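Mon 22 June – open day at Sidard

The leaflet promised "the future of laundry", so I went in with low hopes. Up to 3000 visitors were expected over the day. I doubt it.

The folding room is run with Jutolent and has one light wooden table, a white board on top and a clear divider with a comb-like edge.

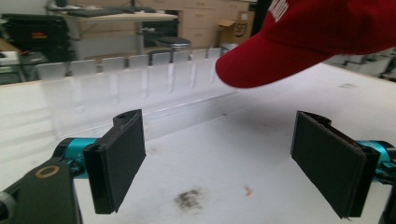
I had wanted to see sheets, towels, the things people hate folding. We got a red cap and a red cloth. The board is scuffed already, and I would not put a clean shirt on it.

## What we were shown

- Bunching: the cloth goes into a heap near the middle. My own laundry manages this without help.
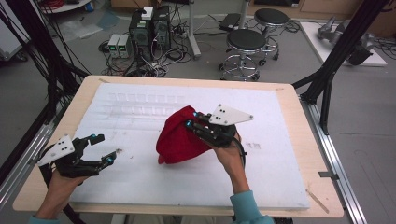
- Lifting: pinched from both sides, the knit rises to a soft peak. Fair enough – it is a fiddly fabric.

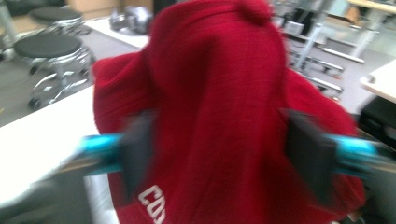 *Red knit, gathered at the top, with "CO" in white near the bottom.*

- Draping: one corner hanging, the rest in big creases. I asked when the folding came in and was told July.
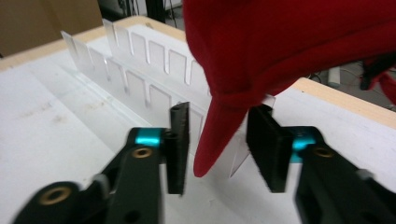
## Getting there

Bus 514 stops by the gate. Tea was £2 and weak. The Clisis stand next door had biscuits.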